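Search this site
Search

The Night Bus to Plirnarthorpe

17 June 2019
14 comments | 200 shares

My aunt Titilayo left me her café in Plirnarthorpe, which sounds lovely until you learn that I can't cook and had been there once, when I was six, and threw up in the parking lot. But I'd just lost my job at the Grullamitz office, and my lease was up, so I got on the night bus with two suitcases and a fern.

The only other passenger was an old man in a very good coat. He sat right across the aisle from me (whole bus to choose from!) and asked if the fern had a ticket.

"It's traveling as a child," I said.

He thought that was wonderful. He told me his name was Suleiman Babalola and that he'd eaten lunch at my aunt's place every day for 13 years, and I hadn't even said who I was yet. I asked how he knew and he said I had her ears. I have never thought about my ears so much in my life.

We talked until the lights went down, mostly about soup. He said she never measured a thing and the soup was different every time, and if you complained she charged you double. Then he fell asleep, and when I woke up at the depot his seat had nobody in it and the fern had a peppermint tucked into the soil.

The café was smaller than I remembered and the key stuck. I put the fern on the counter and went looking for anything that would tell me what I was supposed to do next.

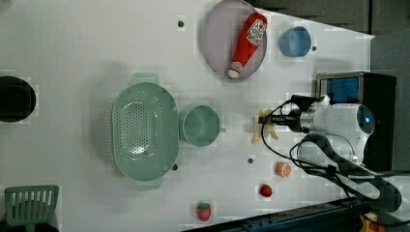

Ketchup, a colander, a little blue cup: lunch is a game of pretend until somebody sits down.

Kayode Briggs from the hardware store came by before I'd even found the light switch. He'd brought a can of oil for the lock and a box of letters my aunt had asked him to hold. I told him I'd met Mr. Babalola on the bus and what a sweetheart he was.

Kayode put the box down pretty slowly.

"Suleiman moved up the coast in November," he said. "To his daughter's. He doesn't travel anymore."

"Well, he traveled last night," I said, and showed him the peppermint.

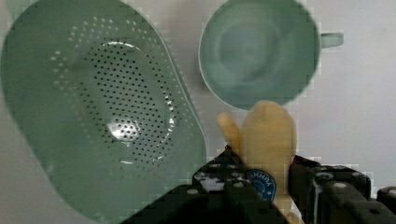 He turned it over a couple of times and gave it back to me. Then he oiled the lock and left without saying much – I think I'd upset him.

The letters were all from Suleiman. Dozens of them, every one about soup. Too much pepper, not enough pepper, what on earth was that green stuff. In the last one he said that if she ever gave the place up, he'd come down himself and have a word with whoever took it.

So I made soup. It was awful. I set out two bowls anyway, and I left the door unlocked, and a bit after noon I heard the bus pull in.

Recent stories
Eleri Bevan Buys a Boat
The Haruna Sisters
1357 Steps
What We Owed Josance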